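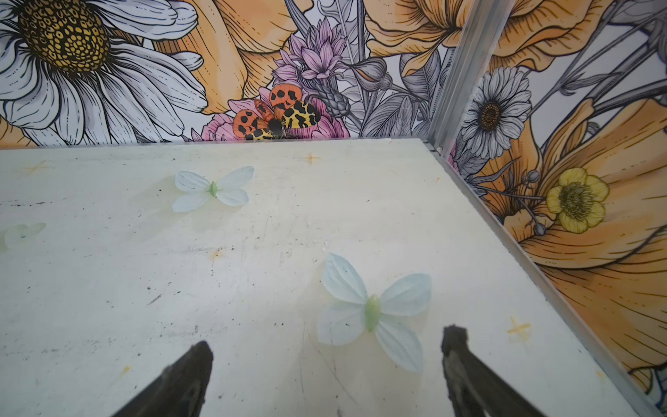
Search this site Enter a word Go

Can You Believe a Five-Star Review?

Say you want a new backpack. You look online and find one made by a company called Plelton. It has 400 reviews, and almost all of them give it five stars. It must be great, right?

Maybe. Let's slow down and ask who wrote them.

A review is supposed to be one person telling other people what a thing was like. When it works, it helps. But stars help a company sell more backpacks, and that gives the company a reason to want more stars. Some companies pay people to write nice things. Some give the backpack away free and hope you'll feel too polite to complain. Others ask their own workers to join in.

Try reading these two reviews:

"Best backpack ever!!! Amazing! Buy it now!"

"The zipper stuck after 7 weeks. The straps are comfy, but my lunch box only fits sideways."

Which one tells you more? The second writer may be a bit grumpy, but you learned something about zippers and lunch boxes. The first could be talking about a backpack or a banana.

Bad reviews can be fake too. A rival shop might write them. Or a person might give one star when the mail was late – and the mail is not the backpack's fault.

Big numbers can fool you as well. Suppose a Dorkport pizza place called Van Damme says it has 2,084 "happy fans" on its page. How does it know they're happy? Clicking a button takes one second. Plenty of people click to get a coupon and never come back. I would rather hear from 20 people who ate the pizza.

So what can you do? Read the middle reviews, the ones with three stars. Look at the dates. If a whole pile showed up in December and then hardly any after that, wonder why. Ask a friend who owns the thing. And if you write a review yourself, say what really happened, even if it's boring.

You still might pick a bad backpack. I have.

More for young readers
Why Does the Dristdale Cereal Box Have a Cartoon on It?
What Is a Logo For?
Is "Free" Ever Free?
Who Pays for the Ads in Your Game?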